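Shared Workroom at Baltero, progress report to the Wellunia small grants desk
Thursday, November 4, 2021

Short one this time, sorry, month end. Money recieved, most of it spent, room in use. Details by line below.

Tables and small parts

Light wood tabletops are in and butted together so there's one long surface. Seam is faint, paper slides over it fine. Laptops live on the table during the day, phones too.

Cardboard organizer tray now in use for the small stuff. Narrow slots in two columns, cardboard partitions, card standing up in a slot as a marker. Cheap and it works so far. Rojanasak quoted for plastic drawers, 40 dollars a set, we held off. Would like to see if the cardboard lasts the winter first. White cabinet stays where it is for now, next to the plastic wrapped things still waiting for a home.

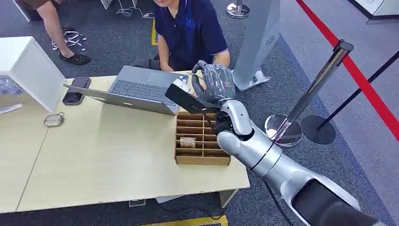 Food at the table

You asked about this after the last visit. We said in the spring plan that eating would move to the hallway. Hasn't happened. Hallway has no seats yet and people are at the laptops through lunch. Interim rule is wrapped food only, nothing open near the keyboards, wipe down at the end of the day. Bread and pastry in plastic is OK. Soup is not. Drinks rule still being argued over, will send when settled.
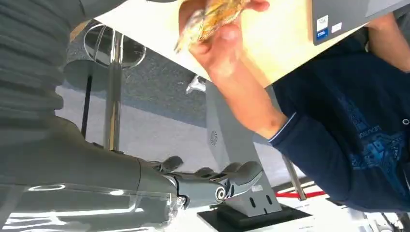 Floor

Kept clear under and beside the tables, that was a condition of the lease. Sweeping is on the room list, end of each day. Deep clean by Kemis booked for the 31st of next month, may get moved becuase of the holiday. Bags go on hooks once we have hooks.

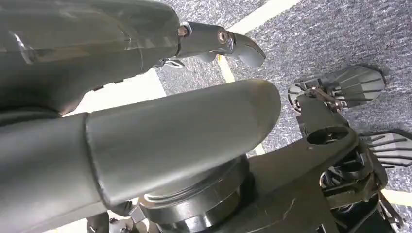

Spending

Grant was 1000 dollars. Tabletops took the biggest share, then the cleaning deposit. Trays were almost nothing. Receipts scanned, one still missing (hooks deposit), chasing it. Would like to carry what's left into the new year if allowed, please confirm by email.

Still to do: hooks, hallway seats, labels for the tray slots. Labels are ordered in packs of 10. 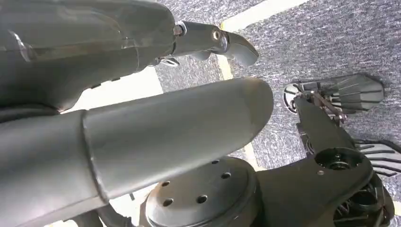
When will the hallway seats be in?

March, if the supplier keeps to the date on the order. Until then lunch stays at the table under the wrapped food rule.

Next report after the deep clean. Same format unless you want something else.

Comments

guest: are the tray slots big enough for batteries? ours weren't

guest: We did the cardboard thing at our place, tape the bottom before it sags.

room user: please can the wipes be kept ON the table and not in the cabinet

guest: Link to the spring plan is dead for me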